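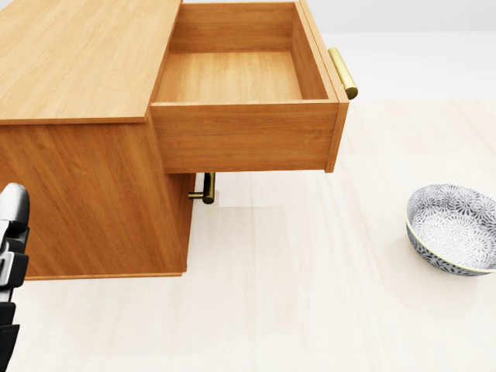

A wooden cabinet with its drawer open

What Is a Trade Show?

A trade show is a big meeting for people who work in the same kind of business. It might be about toys, tractors or bicycles. Companies rent a space in a large hall and set up a stand, also called a booth. They put out their newest things and talk to visitors.

Most visitors are store owners. They walk from booth to booth, ask about prices and decide what to order. A store owner at the Pendevholm show might talk to 10 companies in one morning.

Some trade shows are for adults only. A show about e-cigarettes is one of them. E-cigarettes usually contain nicotine – a drug that is hard to stop using and can harm a growing brain. Guards at the door check everyone's age.

Last year the Clulska hall had 3,275 visitors at its spring show, which lasted three days. Workers needed a whole Tuesday just to put up the walls.

New words
Booth: a company's space at the show
Exhibitor: a company that has a booth
Badge: a card with your name on it

By Kaja Stankevičius

14 shares | 3 comments

Lill: My mom goes to the bicycle one. She brings home pens.
Delis: Do the booths cost money?
Kaja Stankevičius: Yes, Delis. Bigger ones cost more.

Related
What Does a Store Owner Do?
How Are Prices Decided?
Why Do Some Things Have Age Limits?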